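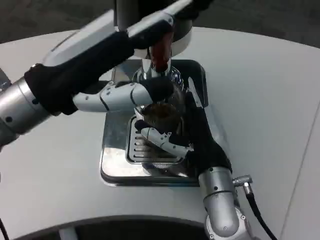

Figure 1. Steel base plate with slotted drip tray grate.

Section 4: Installing and Starting the Filter Pump

This section covers the Plorlow 3553 sand filter pump when used with a Todus above-ground pool. Read all of Section 4 before you connect the pump to power. The pool must be assembled and level as described in Section 3. It may be empty or full; steps that differ for a full pool are marked.

4.1 Parts needed

Pump motor with strainer housing
Filter tank with clamp ring
Six-position valve with pressure gauge
Center pipe with lower screens
Two hoses, ribbed, with threaded collars
Four hose clamps
Two plunger valves (fitted between hoses and pool wall)
Flat O-rings and L-shaped O-rings, one bag each
Backwash hose adapter

Filter sand is not supplied. Use 188 pounds of washed silica sand, grade No. 20. Play sand and masonry sand are too fine and will pass through the lower screens into the pool.

You will also need a flat screwdriver, a garden hose, a clean plastic cup, and a level.

4.2 Choosing a position

1. Place the pump base on a solid, level surface. Concrete pavers are suitable if they do not rock. Do not set the base on grass, bark, or loose gravel.

2. Keep the pump below the water line of the pool. The 3553 does not prime itself.

3. Leave enough clear space on all sides to remove the clamp ring and to reach the strainer cover. The power cord must leave the housing on the side away from the pool.

4. Bolt the base down if local code calls for it. Two holes are provided in the base flange. Bolts are not supplied.

CAUTION: Do not install the pump in a pit, a closed box, or any place that can flood. The motor draws cooling air through the slots at the rear of the housing. Covering the slots voids the warranty.

WARNING: Connect the pump only to a grounded 15 amp outlet protected by a ground-fault circuit interrupter (GFCI). Do not use an extension cord. Do not bury the cord. Local code sets the minimum distance between the outlet and the pool wall; check it before choosing a position.

4.3 Loading the filter tank

1. Loosen the clamp ring and lift the six-position valve off the tank. Set it down on a clean cloth with the gauge facing up.

2. Stand the center pipe in the tank. The lower screens must lie flat in the molded seat. Turn the pipe slightly until it drops into place.

3. Fill the tank one-third full with water. The water cushions the screens while the sand goes in.

4. Cover the open end of the center pipe with the plastic cup.

5. Pour in the sand slowly, in several batches. Level it by hand after each batch and keep the center pipe upright. Stop at the MAX line molded inside the tank. A small amount of sand may be left over.

6. Remove the cup. Wipe all sand from the rim of the tank and from the groove where the large O-ring sits.

7. Fit the O-ring, lower the valve over the center pipe, and line up the arrow on the valve with the arrow on the tank. Close the clamp ring and tighten the screw evenly.

Note: A single grain of sand under the O-ring is enough to cause a drip at the clamp ring. If the ring drips on first start, switch off, open it, and clean the groove again before tightening any further. Overtightening cracks the clamp.
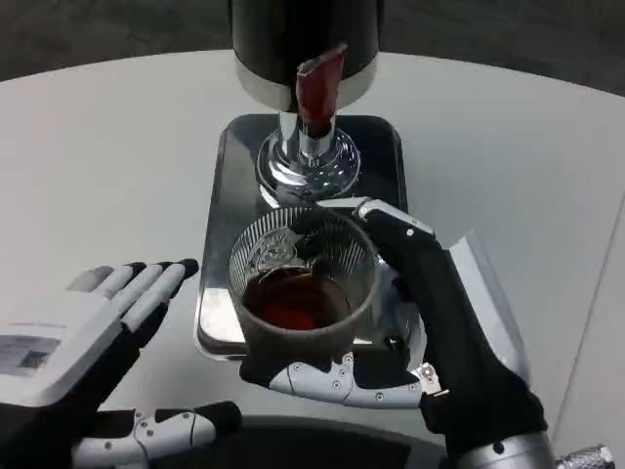
If you are replacing old sand, rinse the tank with the garden hose and inspect each lower screen for splits before refilling. Screens are sold as a set under the Kashyap label and must be replaced as a set. Kashyap sets made for the earlier push-fit center pipe do not fit the 3553.

4.4 Connecting the hoses

The valve has three ports. They are marked in raised letters on the body.

PUMP: from the pump outlet (short interconnecting hose, supplied already attached to the pump)
RETURN: to the upper fitting on the pool wall
DRAIN: to waste

1. Full pool only: close both plunger valves by pushing the handles fully down and turning them clockwise until they stop.

2. Check that each plunger valve has an L-shaped O-ring on the pool side and a flat O-ring on the hose side. A missing flat ring is the usual source of a slow leak.

3. Connect the first hose between the lower pool fitting and the pump inlet. Hand-tighten the collars. Do not use pipe wrenches.

4. Connect the second hose between the RETURN port and the upper pool fitting.

5. Screw the backwash adapter onto the DRAIN port and attach a hose long enough to reach a suitable drain. Waste water must not run back toward the pool base, where it can wash out the ground under the liner.

6. Route the hoses without sharp bends. If a hose has to cross a walkway, protect it with a ramp — foot traffic on a ribbed hose will crack it within one season.

Note: Hoses from the Mitberg range have the same collar thread but a smaller bore. They can be used with the 3553 for a short time, for example while waiting for a replacement part. Flow will be lower and the gauge will read higher than the values in 4.7.

4.5 Valve positions

FILTER. Normal operation and vacuuming.
BACKWASH. Reverses flow through the sand and sends dirt to the drain.
RINSE. Settles the sand after backwash.
WASTE. Bypasses the sand and lowers the pool level.
RECIRCULATE. Bypasses the sand and returns water to the pool.
CLOSED. Shuts off all flow. Never run the pump in this position.

CAUTION: Always switch off the pump before moving the valve handle. Moving the handle under pressure tears the spoke gasket. Damage of this kind is easy to identify and is not covered.

4.6 First start

1. Confirm that the pool is filled to the middle of the upper fitting or higher.

2. Set the valve to CLOSED. Open both plunger valves.

3. Loosen the strainer cover one half turn. Water will push air out of the housing. When water appears at the thread with no bubbles, tighten the cover by hand.

4. Set the valve to BACKWASH. Confirm that the drain hose is secured at its far end. It will move when flow starts.

5. Plug in the pump and press TEST on the GFCI outlet. Power must cut off. Press RESET. If power does not cut off at the test, unplug the pump and have the outlet checked by an electrician.

6. Switch on the pump. Run it until the water leaving the drain hose is clear. New sand gives off a cloudy discharge at first.

7. Switch off. Set the valve to RINSE. Switch on for one minute.

8. Switch off. Set the valve to FILTER. Switch on and check every joint for leaks.

9. Write down the gauge reading. It is the starting pressure, and all later readings are compared with it. A label for the figure is provided inside the rear cover of this manual.
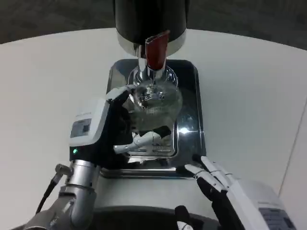 Figure 2. Clear glass held under the spout.

4.7 Running time and pressure

The starting pressure depends on hose length and on the height of the pump relative to the pool. Readings between 8 and 12 psi are normal with the supplied hoses.

Backwash when the gauge reads 8 psi above the starting pressure, or when flow at the return fitting is clearly weaker. Do not backwash on a fixed schedule. Slightly dirty sand filters better than clean sand, and frequent backwashing wastes water and treatment chemicals.

The built-in timer is set with the dial on top of the motor housing. To set it:

1. Turn the dial clockwise until the present time of day lines up with the pointer.

2. Push in the outer pins for the hours when the pump should run. Each pin stands for 15 minutes.

3. Move the side switch from I to the clock symbol.

Allow one hour of running for each 1000 gallons of pool volume per day, and more in hot weather or heavy use. The time can be split into two periods. The timer does not keep time during a power cut and must be reset afterward.

CAUTION: Add treatment chemicals to the pool only, never through the strainer housing. Undiluted chlorine in contact with the strainer cover seal will destroy it.

4.8 Checks after the first day

1. Switch off, close both plunger valves, and open the strainer cover. Empty the basket and refit it with the notch facing the inlet.

2. Retighten the hose collars by hand.

3. Look for sand on the pool floor under the return fitting. A light dusting is normal after the first start and can be vacuumed to WASTE. If sand keeps appearing, a lower screen is split or was not seated; go back to 4.3.

4. Open the plunger valves, bleed the air as in 4.6 step 3, and restart.

For winter storage, see Section 7. In areas where frost is possible, drain the pump before the first freeze and do not refit it before the risk has passed.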